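Cell 2: The February Grip Fault

For most of February the two-arm cell at our Pranberg shop had a fault we could not pin down. The left gripper would close on a cup, report a good grip, and then open by itself some seconds later. On a Friday it let go of a full cup over the edge of the table, and Sarita Awasthi shut the cell down until we knew why.

Wanting Peng went through the logs first. The software had never sent an open command. Zhiqiang Xiao then swapped the gripper motor for a spare, and the fault came back the same afternoon, so the motor went back on the shelf.

The cause was in the cable. The left arm's gripper cable had been clipped too tight near the wrist, and one conductor had cracked inside the jacket. It made contact in most positions. With the wrist turned far enough it lost contact, the gripper controller restarted, and the restart routine opened the jaws. We had written that routine ourselves.

Two changes were made. Both gripper cables were replaced with longer ones, and the controller now holds its last position after a restart and stops the arms until someone clears the alarm at the panel. Jinfeng Zhong ran 100 grips with the new cable, then another 156 with the wrist turned to its limit. There were no drops in either run.

The picture is from the cell at work. Click to enlarge.

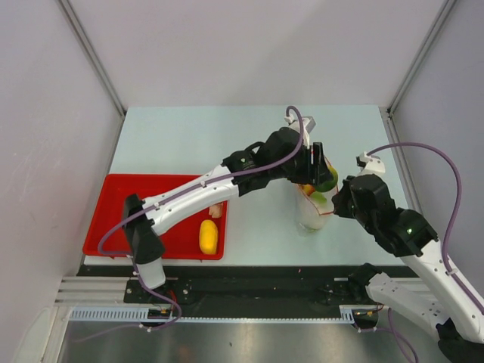
Photo: Tianyou Lu / Drandham Automation

The left gripper on a clear cup with three pieces in it, and the right gripper close by. The purple cable makes a high loop over the left wrist. The red tray is at the left side of the table.

If you run the same grippers, check the clip nearest the wrist – ours looked fine from outside. Move the wrist through its full range by hand with the power off and watch for any place where the cable pulls straight. The Gronalville shop has the same cable layout and will get the new set next.

Questions about the restart setting go to Wanting Peng.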